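Moving and Storage Operations, Handout 5
Estimating the volume of a household move
Prepared by Sinan Dursun

In the last handout we spoke about the contract and about who signs it. Now we come to the estimate. Most of the complaints that reach the office of a moving company begin with a wrong estimate, so please read these pages before you do the exercise at the end.

The unit we use in this course is the cubic foot. Some of your future employers will quote by weight, and then you must convert. In our exercises we take seven pounds for each cubic foot of ordinary household goods. This is a working number for the classroom. A room full of books will be heavier, and a room with garden chairs will be much lighter.

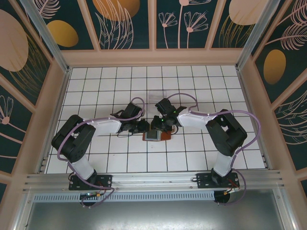

The survey of the home has a fixed order. Start at the room farthest from the front door and come back toward the exit. Open every closet, with permission. Ask about the attic, the basement, the garage and any storage unit in another place. Customers forget these often, and they do not do it with bad intention. They simply do not think of the garage as a part of the home.

Write each item on the cube sheet in one of three columns: goes, stays, not decided. The third column is important. In the Treritz case, which we read in class, the surveyor put all the undecided furniture under "stays". On the moving day the customer wanted all of it, and the truck was full before the crew reached the bedroom.

Worked case: the Karaca household
The family moves from Imlow to Treritz, a distance of 174 miles. The cube sheet gives 571 cubic feet in the column "goes". With our classroom factor, the weight is 571 x 7 = 3997 pounds. The truck available on that day can carry 3000 pounds. You see the problem immediately if you calculate the weight, but if you look only at the volume, the truck seems big enough.
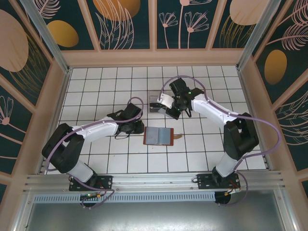

Can we solve it by making two trips with the same truck?
It is possible on paper, but at this distance the crew will pass the legal driving hours or the family will pay for a second day. For a long move it is usually better to change the truck, or to share space in a bigger one, and to tell the customer the new price before the contract is signed.

The difference between a binding and a non-binding estimate should be clear to you from Handout 4. I repeat only the practical side. When the estimate is binding, the mistake of the surveyor is paid by the company. When it is non-binding, the customer pays a part of it, and usually this customer does not come back. In both situations the surveyor must explain the words to the customer face to face, and not leave them in the small letters.

A note about boxes. Beginners count the furniture with great care and then guess the boxes. Do it the other way if you must choose. A sofa does not change its size between the survey and the moving day, but the kitchen can grow from 13 boxes to double of that. Look inside the cupboards, and ask who will do the packing. Customers who pack by themselves use more boxes and fill them less.
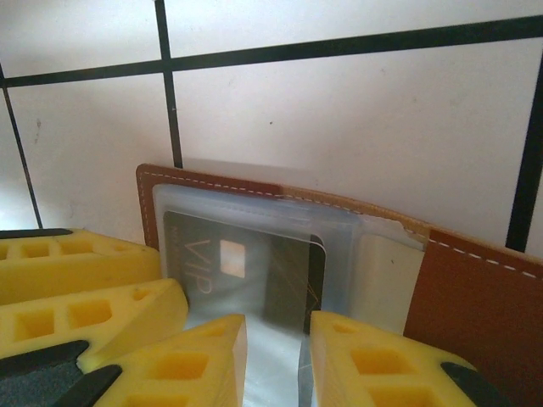
Muammer Aydoğan wrote to me after reading the first version of these notes that I am too soft about the boxes. In his opinion the surveyor should always add one extra box for each shelf of the kitchen, also when the shelf looks half empty, and he would never accept a survey made only by telephone. I agree with him on the second point. On the first, I would like you to try both methods in the exercise and compare.

Access also belongs to the estimate. Write down the stairs, the width of the elevator door, the distance from the door to the parking place, and whether the street needs a permit. Do the same for the new address. If the customer has not seen the new building well, call the building manager.
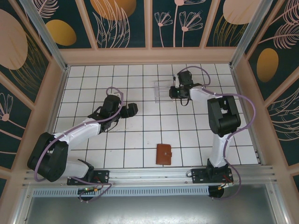
Special items have their own page in the cube sheet: piano, safe, aquarium, large mirror, anything with fuel in it. Fuel must be emptied before loading. For a piano, write the type and the number of steps at both addresses, because the crew size depends on it.

Exercise
Use the blank cube sheet from the Cisico folder. Survey your own home, or the home of a relative, in the order given above. Calculate volume and weight, choose a truck, and write a short letter to the customer in which you explain the estimate. One page is enough. Attach the cube sheet also if it is not clean.

Next handout: packing materials and who is responsible for them.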